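Research > Textiles and Laundering > Working Papers

9 min read

3. Edge wear and the life of a household towel

3.1 Why we looked at edges

Most of the published work on towel wear deals with the pile: how many loops are lost, how quickly the cloth thins, how much water it still takes up. All of that matters, and we measured it too (Section 4). But when we asked households why they had finally turned a towel into a rag, the pile came up far less than we had expected. People talked about edges. A corner had come undone, a hem had curled into a hard rope, a thread had caught in the washer and pulled half the side with it. We found this delightful — a small, plain part of the object, a few millimeters wide, was deciding the fate of the whole thing.

The survey drew 366 usable replies, gathered through the Flunden laundry panel in April. The form was short and left plenty of room for comments, and many people filled all of it. One respondent sent us a page and a half on a single bath sheet. We are very grateful for that page and a half, and it shaped the coding scheme more than any other reply.

3.2 Hem types

We sorted the towels into three groups by the way the edge was finished. Turned hems are folded under and sewn down with a straight stitch. Bound hems have a separate strip of woven tape wrapped over the raw edge. Serged hems are trimmed and wrapped in thread in one pass, with no fold at all. Mixed cases, such as a towel with turned ends and serged sides, were entered under the edge that its owner reported as damaged.
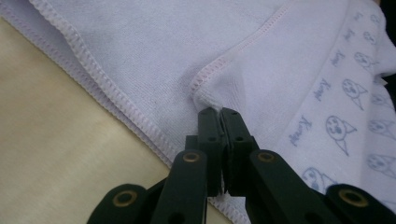 Figure 3. Overlock-stitched edges on a folded terry towel.

Serged hems were the group we most wanted to understand, as they are quick to sew and add very little bulk. They also get a bad name that our results only partly support. The thread in a serged edge stands up from the cloth in a raised, almost braided ridge, easy to make out in Figure 3 against the finer texture of the loops, and we suspected that this ridge takes the rubbing that would otherwise reach the ground weave. Hanyu Ren suggested testing the idea directly by washing matched strips with the ridge left whole and with the looper thread snipped at one point. The whole strips held up beautifully. The snipped strips began to open within six cycles, and once they had begun they went fast.

3.3 Drying and thread tension

The second part of the story is tension. Cotton terry shrinks in its first washes, and the sewing thread often does not shrink with it. On a turned hem this shows up as waviness. On a serged hem the extra thread goes slack and forms small loops, and small loops catch on zippers, hooks and drum holes. Line-dried strips had fewer of these catches than tumbled ones, in all three groups. We used the Sutanto method for grading snags, with one change: we graded each corner separately from the long sides, because corners fail in their own way. The thread tail left at the end of a serged run is usually tucked back under the stitches, and a short tail works its way out.

We would love to see someone take up the question of tail length. Our strips were cut from finished yardage, so they had no true corners, and the corner results come only from the whole towels lent by households. Those towels varied in age, detergent and water hardness, and we could not separate these effects. Details of the wash program and the snag grades for each group are given in Section 4.2.

Filed under: Home Textiles, Care and Durability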